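**Pre-run checklist, two-arm tool sorting bench, Lusness lab**
Checked by Marlene Voß, 1 June 2023
Method under test: grasp selection from wrist view only, compared with wrist view plus head view

Tick or cross each line and write a comment if anything differs from the last sheet.

**1. Bench and board**

- [x] Table feet tight on both sides
- [x] Pegboard does not move when pushed by hand
- [x] Tool positions on the board match the start sheet for this block. *Comment: the sheet still had the November layout on the back. I have crossed it out.*
- [ ] Spare hooks labelled. *Comment: not done. Does not affect the trial, but please do it before the Perier visit.*

**2. Arms**

- [x] Emergency stop tested on both arms, separately
- [x] Joint zero within tolerance
- [x] Speed limit set to 450 mm/s for free moves
- [ ] Cable slack at both wrists acceptable. *Comment: passed for reach, failed for clearance. The loop can lie on the wood and come between the head view and a tool. Clip it higher and repeat this check.*

**3. Grippers**

- [x] Fingers open and close fully
- [x] Pads clean
- [ ] Finger coating intact. *Comment: worn at the tips, with bare metal showing. Ornumis have been asked for a price on new ones. Keep using these until the block is finished, or the results before and after will not compare.*

**4. Views**

- [x] Wrist and head views share one clock
- [x] Lens covers wiped
- [x] Exposure locked. *Comment: glossy handles still give strong highlights. Leave as is, the method has to cope with them.*

**5. Trial block**

- [x] 575 grasps logged, none missing a label
- [x] Failed grasps kept in the set
- [ ] Second labeller has gone through the doubtful ones. *Comment: Kuipers set only, the rest to follow.*

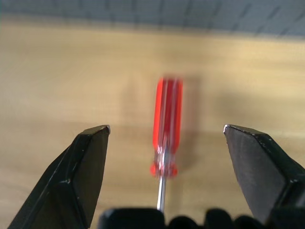
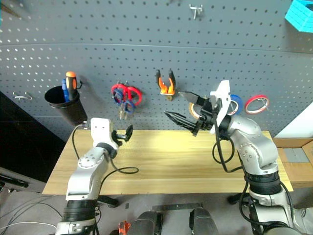 Pliers in the right gripper, left gripper empty.

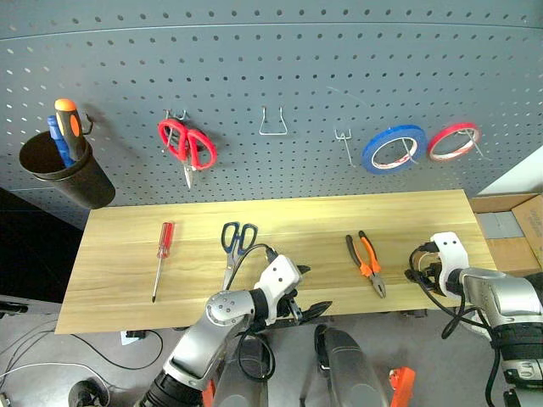
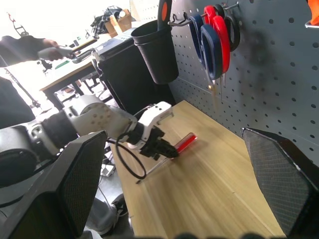

**6. Comments on the result so far**

The wrist view alone does well once the fingers are either side of a handle. Most of its failures come earlier, during the approach, when it picks the wrong end of a long tool. Adding the head view cuts these failures by up to 15 per cent. It gives no gain on scissors. I think that is a labelling problem, as we mark one grasp point per pair and there are two sensible ones.

Please do not quote the figure outside the group until the second labeller has finished.

**7. Before the next block**

- [ ] Clip wrist cables and redo section 2
- [ ] Decide on the scissors labels
- [ ] Print a clean start sheet
- [ ] Copy logs to the Lusness drive and check that they open

Overall: pass with comments. Section 2 must be cleared before anyone starts another block.

M. Voß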